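Care of Small Kitchen Appliances: Toasters

Residents are responsible for the routine cleaning of appliances supplied with their kitchens. The following guidance applies to all two-slot and four-slot toasters in Mussa House and the Iditz annex.

Before cleaning

Switch the toaster off, unplug it and leave it to cool fully. Do not wrap the cord around a warm body.

Crumbs

Empty the crumb tray once a week, preferably on Monday before the bins are collected. Slide the tray out over a sink or a sheet of newspaper, wash it in warm soapy water and dry it completely before putting it back. Where a model has no tray, hold the toaster upside down over the bin and tap the base gently. Knives, forks and skewers must never be put into the slots, even when the toaster is unplugged.

Outside surfaces

Wipe painted or plastic parts with a damp cloth and a drop of dish soap. Polished metal shows water marks and should be dried at once with a soft towel. A little white vinegar on the cloth will remove greasy fingerprints. Scouring pads and powders scratch chrome and are not to be used. Clean between the buttons with a dry cotton swab.

Position

Keep the toaster on a level counter, clear of curtains, paper towels and overhead cabinets. Wire racks for warming rolls should be wiped after use.

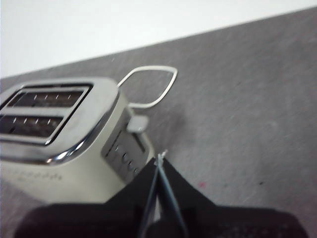 May a toaster be covered when it is not in use?

A cloth cover is acceptable once the toaster is unplugged and cold. Remove it completely before the next use and wash it monthly.

Faults

Report a scorched plug, a sticking lever or a smell of burning to Heledd Dafis in Room 241. Do not attempt repairs.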